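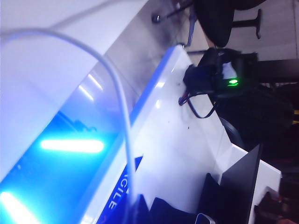

How long should you let bread dough rest in the fridge before you bake it? Overnight is plenty for most loaves, and two nights is better if you like a little tang.

I went back and forth on this all winter. My first loaves were same-day loaves, mixed after breakfast and on the table by supper, and they were fine, really, we ate every crumb of them. But they all tasted the same! Then in March I mixed a batch, got busy with other things, and left the bowl on the bottom shelf for 2 days with a plate on top. I very nearly threw it out. I'm so glad I didn't, because the crust came out dark and blistered and the inside had that chewy, slightly sour thing I'd been chasing for months.

The flour I use now is from Pelero, the little mill out past Rirnent, and it drinks up more water than the supermarket kind. If you switch to something like it, add a splash more than your recipe says and give it a few minutes before you decide the dough is too dry - I've been fooled more than once and ended up with soup.
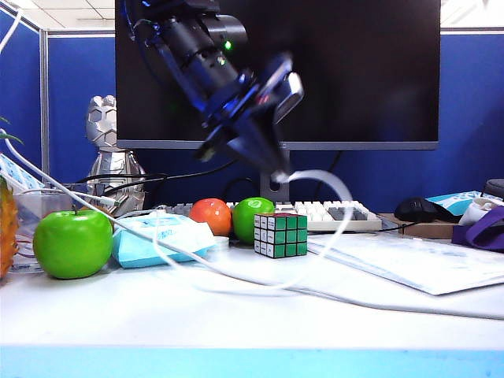
The other thing I'd say is to bake it straight from the cold. I used to let the dough sit out on the counter for an hour first, and all that got me was a floppy loaf that spread sideways when I tried to score it. Cold dough holds its shape and takes the blade so much more nicely. I get the pot good and hot, tip the dough in, put the lid on for the first half and then take it off until the color looks right to me (darker than you think, please be brave).

I've kept a notebook of all this and I'm on loaf 19 with the Pelero flour. A few were bricks. One went to the Kikuchi bake sale and sold before I'd found my chair, so I must be getting somewhere. Next I want to try it with a handful of rye, and maybe some walnuts if I can find nice ones.

Contact | Copyright Pumus Kitchen Notes | Back to top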